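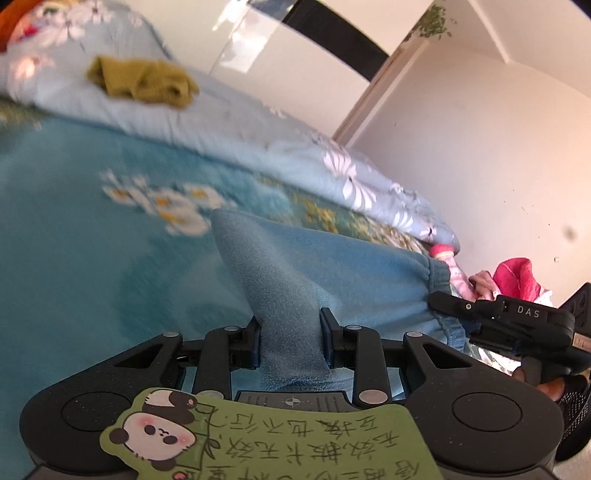 A hand-held gripper closed on a fold of a blue fleece garment, with a second gripper at the garment's elastic band.

The Granach Guidelines are a set of good-practice rules for recording household cloth handling with hand-held grippers. They cover the folding, sorting and laying out of clothing and bedding in lived-in rooms, and are used mainly by groups that prepare demonstrations for training robots. The guidelines are voluntary. They do not replace safety law or the instructions supplied with a device.

Background

Early rules for this kind of work were written for laboratory tables, where a single item lay on a plain surface. Recordings made in homes raised questions those rules did not answer, such as how to treat a garment resting on a patterned blanket. The Granach text grew out of a review of 401 recordings, of which 319 were judged usable without correction. The most common fault was a grasp that had taken hold of the bedding as well as the garment – a fault that is hard to see while the work is going on.

Scope

The guidelines apply to tools held and closed by a person. Motorized arms are covered only where they repeat a task first shown by hand. The text has 54 numbered clauses, divided into preparation, grasping, two-handed work and record keeping.

Grasping

A fold should be raised clear of the surface before the item is moved. Both fingertip pads should press on the cloth from opposite sides, and the operator should pause briefly once the jaws are closed. Thick, soft fabrics such as fleece are to be held by a single fold where possible. Elastic bands may be held directly, but should not be stretched further than the task requires.

Two-handed work

When two grippers are used, each should have its own point of hold before either begins to pull. The tools should not touch. If one loses its hold, the other is to be kept still until the first has been placed again.

Record keeping

Failed attempts are to be kept and marked as failed. The Khoo scale, which grades a grasp from zero to four, is recommended for this purpose. Labels may be written in any language, provided that the same terms are used throughout a project.

Adoption and criticism

The Soder and Dedo projects both adopted the guidelines, Dedo with a shorter pause after closing. Critics have argued that the clauses on pausing produce slow and unnatural movement. A revised draft, circulated in July, makes the pause optional for light garments – the rule for bedding is unchanged.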